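# Is the Kavier produce picking pack worth paying for, or is it just nice renders?

We pack mixed veg boxes, two lines, small building. My boss got a pitch from Kavier for their "produce pack." It's a set of simulated bins, shelves and vegetables plus a ready-trained picking model you're supposed to move onto your own arm. Price is $300 a month with a year up front. The sales page says it handles "irregular fresh goods out of the box."

I've been burned by this kind of line before. Our Famura arm came with a "works on day one" sticker and took most of a season to get going. Has anybody run the Kavier thing on real vegetables? Not the demo reel, I've seen the demo reel. We mostly care about broccoli, cauliflower and loose peppers.

Also, does the fee cover support or is that extra?

*Asked in December, tags: picking, simulation, produce*

---

## Answer 1

depends on your gripper. we looked at it and passed, too expensive. Penetti has a free set of vegetable models, not as good looking but you own the files. support is extra, yes

---

## Answer 2 (marked as helpful)

I had the pack for 7 months at a co-packer and I would not renew it at that price. It isn't a scam. You do get what's on the list, and the install was painless.

What bothered me is how "irregular fresh goods" gets used. The vegetables are rigid. Your broccoli has one shape and one weight, and it doesn't bend or shed bits when you squeeze it. Ours did both all day long. The model learned to grab the crown like a ball, and on the real line that left us with crumbs on the belt and a head rolling off to the side. We ended up retraining it to go for the stem, on our own time, with our own recordings. Once that was done we were getting 75 percent clean picks on broccoli, and cauliflower was a bit better. Peppers I gave up on.

The other thing is scale and clutter. Open a few of the sample views before you sign anything and compare them with what your own camera sees. One of them has a head of broccoli close up, between a pair of gray bins, and a little brown thing way back on a shelf that could be a peanut or a cork for all I can tell.
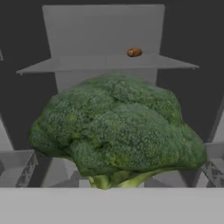

My line has wet crates, stickers, leaves, and somebody's sleeve in the way half the time. A model that has only known clean gray shelves gets nervous around all that. Kavier says you can swap in your own backgrounds and you can, but the tool for it is clumsy and I had to redo my lighting every time they pushed an update.

On support: email is included, and it was slow for me. Phone is a separate plan. Ask for the reply times in writing.

If your boss is set on it, push for 2 months paid monthly, no year up front. They said no to me the first time and yes the second. Run it on your worst produce that week, the floppy stuff, and write down your own numbers. Don't let their rep pick the heads.

— Piret Petrauskas

**Comment:** Did you try it with suction or fingers?

**Comment (Piret):** Soft fingers. I wouldn't bother with suction on broccoli, there's nothing flat to seal on.

---

## Answer 3

Slightly different take. We use it at Subramaniam and it's fine for what we do, but all we do is check whether a new bin layout makes the arm bump into things. For that you don't need the vegetable to be squishy. I'd never run the picking model on a live line and I told their rep so.

If layout checks are all you want, ask for the scenes without the model. It's not on the price page but they quoted us for it. Still more than I'd like to pay for some gray boxes.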